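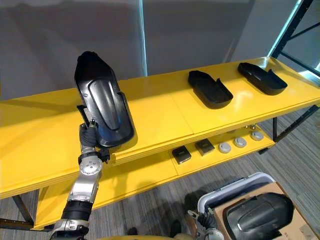 Black molded parts on a yellow two-tier table

Descaling is the removal of mineral deposits from the boiler, pipes and valves of a coffee machine. The deposits, known as scale or limescale, are mostly calcium carbonate and form when hard water is heated.

Causes and effects

Scale builds up fastest on heating elements and in narrow passages. A coated element takes longer to heat the water, and a partly blocked valve can reduce flow or cause a steam leak. Loose flakes may also collect in the shower screen.

Method

A mild acid, usually citric or lactic, is dissolved in the water tank and run through the machine in stages, with pauses for the acid to work. The tank is then rinsed and the system flushed with at least 2 tanks of fresh water. Vinegar is sometimes used at home, but it leaves a smell and can damage some rubber seals.

Aluminum and brass parts may be affected by strong acids. Some makers — Lonska among them — advise against home descaling of dual-boiler machines, which are instead taken apart and cleaned by a technician.

Prevention

Softening cartridges reduce scale but have to be replaced regularly.

See also: Backflushing, Water softening, Boiler (espresso machine)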